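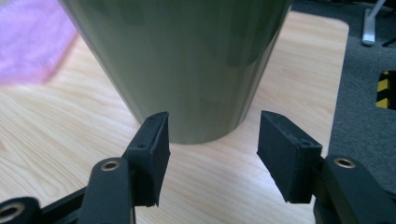 The green cup has a home at last

I found it at the market in Gultstead for 2 dollars, and I have used it every single day since December! It's a tall one, olive green, and it narrows toward the bottom (so it fits my hand perfectly). What I love most is the way light runs down the side in soft stripes, some paler, some darker. On the pale wood of the table it looks so good that I've stopped putting it away in the cupboard.

Next up is the shelf over the sink. I want one more green thing up there, maybe a bowl, and the Volthorpe sale starts at 9 in the morning. I'll be there early with my big bag!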